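Robots and Rubbish: What Happened at the Plullton Open Day

If you have ever been told to tidy your room, you will know that it is a terrible job and that somebody else should do it. Grown-ups think so too. Some of them have gone to university for years so they can teach a robot to do it for them.

On 12 November 2019 the robot workshop in Plullton opened its doors, and 643 visitors came through. Quite a few were under ten and wanted to know where the lasers were. There weren't any lasers. There was rubbish.

Roksolana Derkach, who ran the demonstration, began with a question. How do you pick up a tissue? Most of the kids said, "You just pick it up." Then she asked them to explain it so well that someone who had never had fingers could do it. It went very quiet.

Your hand is a bit of a show-off. It knows how hard to squeeze before you've thought about it. A robot has to learn that a box can be pinched by its sides, that paper folds up when you poke it, and that a hair tie is mostly hole.
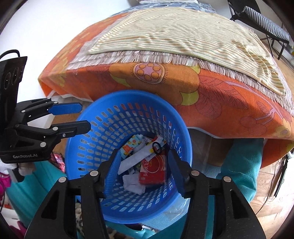
So how does a robot learn? One way is for a person to do the job first, using a gripper held in the hand. A gripper is a sort of claw with two fingers that open and close. The person moves it, the job gets recorded, and a computer studies the recording. Then the person does it again. And again. Roksolana said one job might need 3000 tries, and she said it in the voice of someone who has done them.

Soft pads on the fingers help. Hard, slippery fingers drop things, as you'll know if you've ever used chopsticks on a grape.

After lunch it was Cloka's turn. Cloka is the workshop's own robot, and its favourite colour, according to the sign, is "charging". Veronika Kälin set it the job of moving five scraps of paper from one bin to another. It got four. It then spent a long while trying to pick up a shadow. Everybody cheered anyway, which Cloka did not notice.

Try it at home

Put some clean paper scraps in a basket. Take a pair of kitchen tongs and move the scraps out one at a time. Now try it with one eye closed. Now get a friend to tell you what to do while you keep both eyes closed, and see how long you stay friends.

Words to know

Gripper: the part of a robot that grabs.
Demonstration: showing how something is done.
Recording: a saved copy of what happened, so it can be studied later.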